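Speaker notes - mixed returns, bin sorting session
Plallinthorpe depot, November 2021

Slide 1. Open with the October numbers from Buludbridge. 627 items came back through the mixed stream and 37 of them were logged to the wrong shelf. State the numbers, then move on.

Slide 2. Define "mixed". A bin is mixed when its contents share no size, shape or packaging. Lerley uses a narrower definition - any bin with more than one product code. Say which one applies today (ours).

Slide 3. Order of removal. Overlapping items first, top item before the one under it. Flat items next. Round items last, as they move when the bin is nudged. Mention that the Ryu labels go on after removal, never inside the bin.

Slide 4. Bin condition. Scratches on the floor are acceptable. Cracks and sharp edges are not. Bins are pulled for inspection every 9 weeks. Expect a question on cleaning; the answer is on the handout, page 2.

Slide 5. Worked case. Leave it up for two minutes before speaking.

Overlap is the usual cause of a missed item, and the room should be asked to find it before anything else is discussed. The white padded pouch rests over one end of the green piece with the raised knobs, so the pouch comes out first. The foil packet next to it lies clear and can follow. Take the three reddish round objects at the front right last, and keep them together - one location, one entry. Then go to questions.

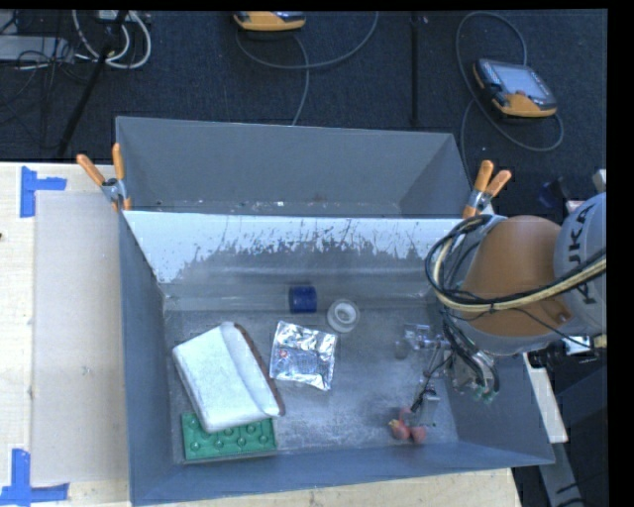

Related items
Shelf codes for small goods
Bin inspection sheet
Labeling after removal
Lerley stream definitions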